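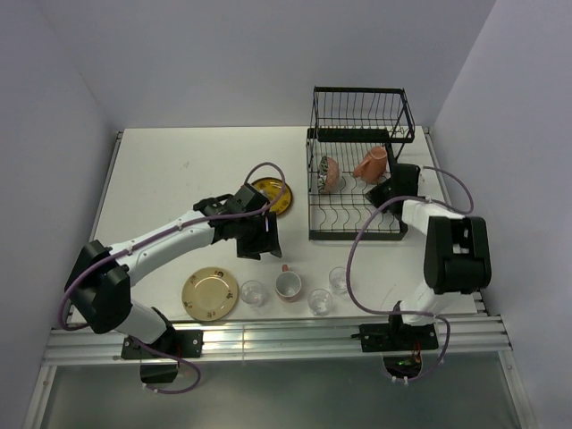 Where do the plates go when the rack is full?
Lower tier first, between the wavy dividers. Anything left over waits on the table, flat, until a slot opens up.

Enevlow dishes, readme

Notes and labels for putting plates in a dish rack. 2573 entries, 483 of them plates only. Last edit 10 May 2018.

Folders: sametti (plates), elton (cups and bowls), maeng (mixed loads). Elton is still missing 63 labels, will fix in July. 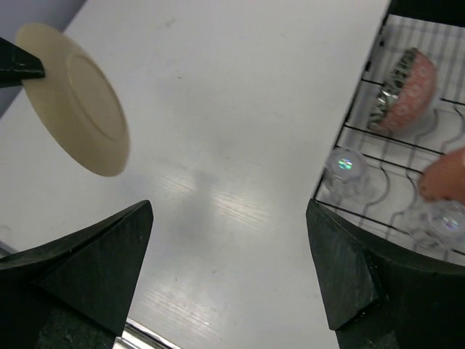

Plates get one label each: flat, tilted or racked. Tilted means any part of the rim is off the table. Racked only if it stands by itself. Dont use "leaning", old label, 3 files still have it.

Rim color goes in the notes colum. Chips too. Skip the cutlery for now.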